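Pallow - módulos, calhas e conectores
Leia-me do conjunto

Bem-vindos, e obrigado por chegarem até aqui! O Pallow reúne 710 sequências curtas de montagem e desmontagem de módulos eletrônicos numa bancada de automação, com 1,431 imagens fixas escolhidas entre elas. Começou como um caderno de consulta da Anju Kanaujia, que queria mostrar aos aprendizes como uma placa entra no seu lugar, e foi crescendo até virar o que está nesta pasta.

Os módulos têm moldura de plástico azul-claro e uma placa escura dentro, com a fileira de pinos dourados à mostra quando estão fora do encaixe. Os soquetes são cinza, sobre painel branco, e de um lado e de outro correm as calhas de lâminas brancas (nós dizemos "os pentes", e o nome acabou ficando nos arquivos).

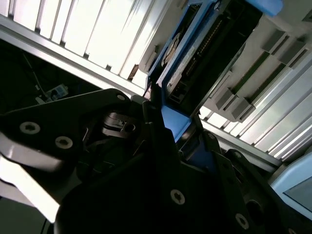 Quanto às etiquetas, cada sequência traz o tipo de módulo, a posição no painel e a etapa: aproximar, alinhar, encaixar ou retirar. O Vivek Dixit revisou 814 etiquetas de etapa em setembro, com uma paciência que eu não teria, e deixou as dúvidas no arquivo notas.txt - vale a pena ler antes de treinar qualquer coisa.

Faltam ainda as etiquetas de nove sequências da pasta "retirar". Se encontrarem algum erro, escrevam para a Madhu Pathak, que mantém a lista de correções e responde sempre, às vezes tarde da noite.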